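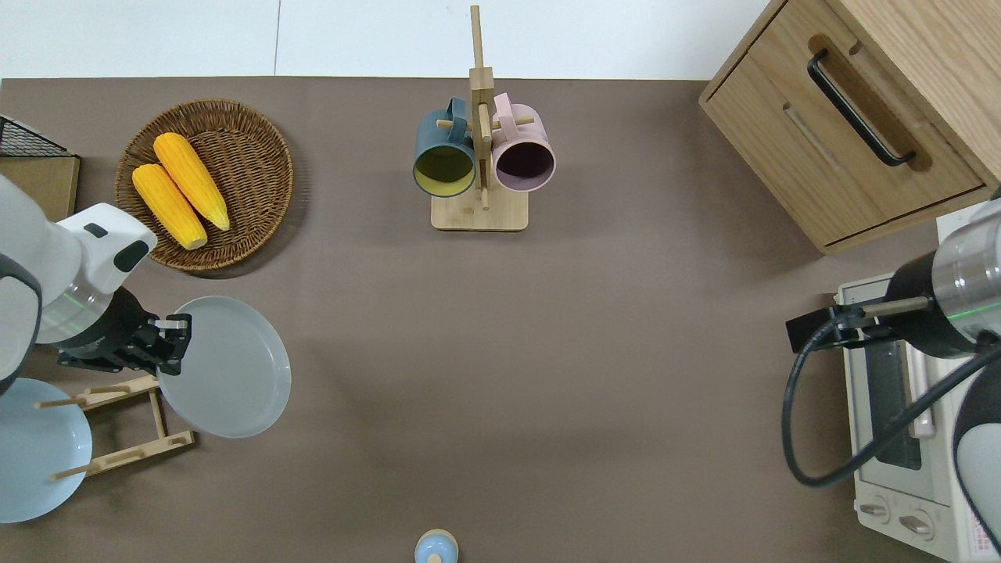 Tuser Word List – household and market vocabulary

Tuser is a word list for small software which needs names of ordinary things: food, kitchen objects, tools, clothes and places in a town. It has 3208 entries in one text file. Each entry gives a word in American English, its plural form, a category, and a short definition that a learner at the beginner level can read.

The list started as material for an evening language course in Prandthorpe. The course needed a list without rare words, and the free lists that I found were either too long or full of technical terms. When the course ended in May I cleaned the file and put it here.

What is in the package

tuser.tsv – the list itself, tab-separated, UTF-8
categories.txt – the 45 category names, one per line
check.py – a script which looks for doubled entries and missing fields
CHANGES – what was changed in each version

Columns

word: the singular form, in lower case. Words that exist only in the plural ("scissors", "pants") are written in the plural.
plural: the plural form. A hyphen means the word is normally not counted ("rice", "flour").
category: exactly one name from categories.txt.
definition: one sentence, without a period at the end.
note: optional. Mostly it warns of a second meaning.

A line looks like this, with the tabs shown as bars:

corn | - | vegetables | a tall plant with yellow or white seeds that people eat

How to use it

The file has a header row. Any program that reads tab-separated text will open it. Please switch off the automatic quoting in your spreadsheet before you save, otherwise the definitions with quotation marks inside will be damaged. This happened to me in version 1 and I had to repair these lines by hand.

To check your own changes, run:

python check.py tuser.tsv

The script prints the line number of each problem. If it prints nothing, the file is in order. It needs Python 3 and no other packages.

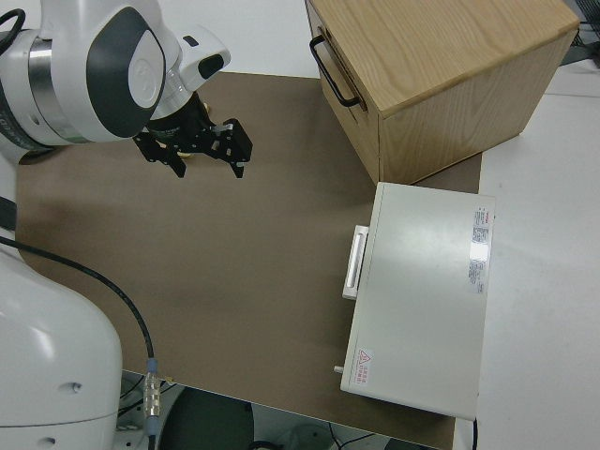 Can one word be in more than one category?
Each entry has a single category, but the same spelling may appear in two entries when the meanings are different. "Orange" is once under fruit and once under colors. The check script compares word and category together, so it does not report such pairs as doubled.

How the definitions were written

I wrote all definitions myself, without copying from a dictionary. The explaining vocabulary is limited to 3000 common words. In a few entries this makes the definition a little heavy, for example at "hinge" and "funnel", and better sentences are welcome.

The first draft was read by learners in the course, and the words they did not understand were replaced. The later additions, mainly in the categories tools and bathroom, did not have this reading. I would trust them somewhat less.

Known problems

The food part is much bigger than the others, and it shows what is sold at the market in Prandthorpe. Tropical fruits are few.
British words are missing on purpose. "Eggplant" is there, "aubergine" is not.
Some kitchen words overlap. "Pot", "pan" and "saucepan" are separate entries and their definitions are too similar.
There is no pronunciation. I tried to add it for the Sisay flashcard program, but the result had too many mistakes and I took it out again.

Versions

Version 2 is the current one. It renamed the category "things for eating" to "tableware", so programs written for version 1 must change this one name. The column order is the same.

Corrections

Send the line number, the old text and the new text. I collect the corrections and look through them on Friday evenings. For new words please include also the plural and the category – without them the entry has to wait.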